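Search questions, topics or people
Search

We use cookies to remember your settings. Accept / Manage

Two-arm robot coming to our prep kitchen – what happens to the staff?

I work prep at a staff cafeteria at the Brulley site. Nornano is putting in a two-arm unit called Ella in April, and so far it has only been run in simulation. Management says it will "free us up." There are 6 of us on the morning shift and I have yet to hear what we'd be freed up for. Has anyone been through this?
Tamsin Costigan

Answer 1
We had one at Daneshvar. Get the new job descriptions in writing before it arrives. My hours stayed the same but the work didn't. I used to cook, and now I put trays where the arms can reach them and clear up when it stops. Pay went up zero. Also ask who gets called at 5 a.m. when it faults, because it was me.

Answer 2
its fine, they said the same about dishwashers

Answer 3
I'd look hard at whatever numbers they show you. Our vendor's slides said 1,638 successful runs out of 1,926, all simulated, and up to 80 percent less lifting. Do the subtraction and that's 288 failures, each one somebody's job to sort out in a real kitchen. Ask what counted as a success. Ask if anyone who works the line was in the room when they picked the tasks – at our place the answer was no. The simulated kitchen view I'm adding has two arms, a counter and a cabinet, and no coworkers reaching past you for a pan.
Jana Engelhardt 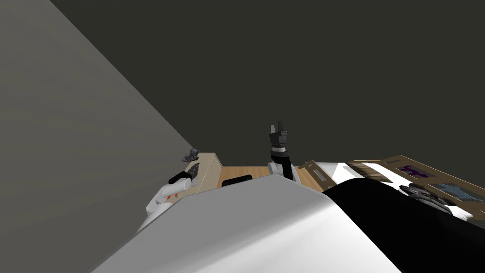 Related: Can they change my shift times because of new equipment?

Short answer, check your contract first. Some of ours had a line about "operational needs" and they used it.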